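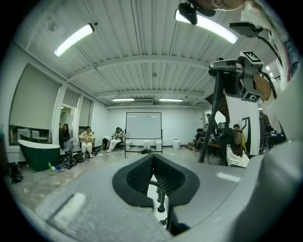
Page 2 of 8

ylva_g wrote:
Carrying on from the last page where we'd got stuck on demos. I've read everyone's posts about showing the arm how to do a job with the leader handles (remote control, basically) and I'm still firmly in the hand-held gripper camp. You pick the thing up, you do the job, the camera on it sees what the robot would see. We did 173 goes at bathroom jobs and I'd never have got through half of that sat at a remote station with my neck cricked.

tapwasher wrote:
How many of the 173 were any use though? When I do it by hand I move like a person, and then the arm can't get its elbow where mine went. With remote control, if the arm can't reach you know straight away.

ylva_g wrote:
Fair question. We threw out 30. Most of those were me going too quickly, and a few were where I'd turned and the tracking lost me. 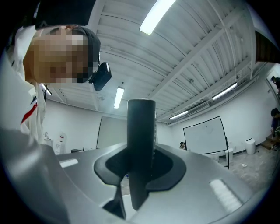

The speed thing is a habit you have to break. I count under my breath now, slow in, close, wait, slow out, and the others say I look like I'm defusing something. But the keepers are so much better for it! Also do your mapping lap of the room first, before you touch anything. I skipped it once in September and lost the whole afternoon.

Rellar_Dan wrote:
Disagree about counting. You end up with every demo at the same tempo and then the arm stalls whenever it's a bit behind. I'd sooner have a mix, some slow, some normal.

tapwasher wrote:
+1 to Dan. And ylva, are you closing the fingers all the way each time or just enough to hold? My remote handles give me a bit of push back so I can tell. By hand I just squeeze, and the robot copies the squeeze.

THovland wrote:
Teodor from the Vekstead lot, been reading for ages. We do both and I think you're arguing about different jobs. Anything on a bath or a basin we show by hand, because you're leaning over a big rim and going in at odd angles,
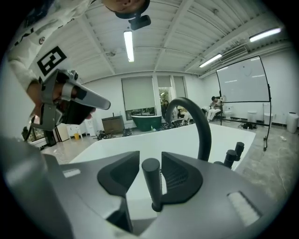
and on a remote rig I could never judge how close I was to the tap. Two of my people tried it for a week and they hated it. Picking boxes off a shelf, fine, use the remote, it's lovely for that. One thing I'd add is to change where you start from. Ours learned to expect me on the left side of the tub and got hopeless the minute we moved the stand.

Rellar_Dan wrote:
"Anything on a bath" is a bit strong. Wallin's old write-up had wiping done by remote and it looked all right to me.

THovland wrote:
Wiping, yes, I'll give you wiping. Try a tap handle.

ylva_g wrote:
Tap handles are horrible either way, let's agree on that. Dan, I take the point on tempo, I'll do a batch without counting and see whether the arm minds. tapwasher, just enough to hold, and I've got a bit of foam tape on my trigger so I can feel where to stop. Gellstead do a thinner one if you find the usual stuff too mushy.

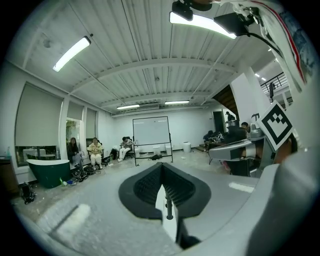
The gripper and its square marker, green tub over by the windows. Ylva Granström, 6 Jan 2018

tapwasher wrote:
Ooh, foam tape, nicked. What do you do about the marker when you twist your wrist right over? Mine goes out of sight of the other camera and I get a jump.

ylva_g wrote:
I twist less and walk more. If I really have to go right over I stop for a moment once it's back in view, then carry on. Some still jump and they go in the bin.

Rellar_Dan wrote:
Or use the remote and don't have a marker to lose ;) Will post my mixed tempo numbers on the next page when the arm's free.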